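The drawer where the chargers go

Everyone has the drawer. Ours was in the hall, and when we emptied it in January it held four dead phones, a baby monitor and more white cubes than the household had people. Areeba Rajput, who repairs small appliances in Combridge, wasn't surprised. Customers bring her a tablet that won't charge and leave the charger at home, when the charger, the cable or the power strip is what she'd like to look at first.

The strip gets the least attention of the three. It goes behind the couch and stays there for years, collecting dust and taking on a lamp, a modem and a fan heater somebody bought during a cold snap. Heaters, kettles and toasters should go straight into the wall. Rajput repeats this to her neighbours every winter.

Phone chargers are light work by comparison. The trouble with them is shape. A cube is wider than an ordinary plug, and on a strip with its outlets packed close together one cube can block the next outlet over. Sidra Durrani, who fits out rental suites, puts the bulky ones at the ends of the strip and the slim plugs between them. She won't plug one strip into another, and she takes away any she finds that way.

Pulling a charger out by its cable is the other common habit. Hold the block itself, keep it square to the outlet and draw it straight back. If it sags or slips out under its own weight, the contacts are worn and the strip should be replaced. Scorch marks or a warm smell mean the same thing, sooner.

Newer blocks often carry both a USB-C port and the older USB-A, so one can stand in for two. We kept three of that kind from the hall drawer. The rest went to the electronics depot on Furnell Road in a shoebox, along with the baby monitor.
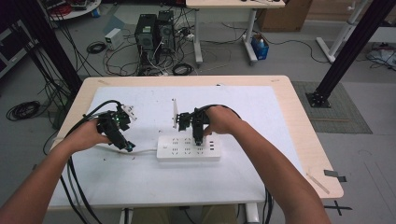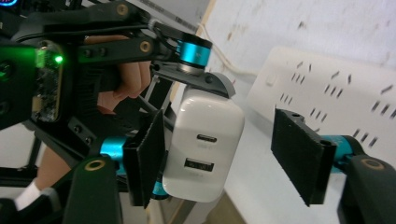
White multi-outlet power strips; in the second picture, a charger with USB-C and USB-A ports.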